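Tremedside Guest Bedding Guide
Section 3: Washing and Drying Plush Throws
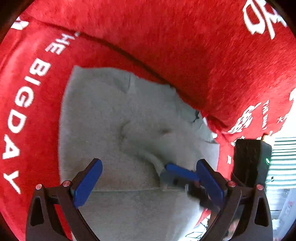 Setareh Tabrizi

Plush throws are sold as easy care, a phrase written by someone who has never lifted a wet one. Follow the steps in order and yours should come through the wash still fit to be sat under.

Before you start

Read the care label. If the label was snipped off years ago for being scratchy, assume the throw is delicate and treat it accordingly. Shake it outdoors, downwind of anything you like.

Washing

1. Wash the throw alone. Towels shed, and plush collects. A single white flannel can decorate a dark throw for a whole winter.

2. Close any zips or poppers and turn printed throws so the lettering faces inwards. Slogans crack sooner than you would think, and half a greeting is worse than none.

3. Load the drum loosely. You should be able to fit your hand in above the fabric. If you need your knee to shut the door, go to the launderette.

4. Use a small dose of liquid detergent on a cool, gentle cycle. Powder tends to settle in the pile and stay there.

5. Leave out the fabric softener. It coats the fibres and makes them lie flat, the reverse of what the bottle promises.

Note: New red throws give up dye with some enthusiasm. Run the first wash with nothing else in the machine, including the sock you didn't know about.

Drying

6. Spin at a low speed, then lift the throw out with both arms. Dragging it by one corner gives you a throw with one very long corner.

7. Lay it over two rails of the airer so the weight is shared. Turn it after 3 hours.

8. When it is nearly dry, brush the pile one way with a soft clothes brush. Streaks of light and dark are just the pile lying in different directions and will brush out.

Caution: Do not iron. Do not iron through a tea towel. Do not iron "just the edge". Plush melts, and the shiny patch is permanent.

Caution: Keep throws off heaters and away from open fires, however picturesque the result.

Storing

9. Fold loosely, changing the fold lines each time, and store in a cotton bag. Creases left until January will still be there in spring.

For stains, including the red wine ones, see page 26.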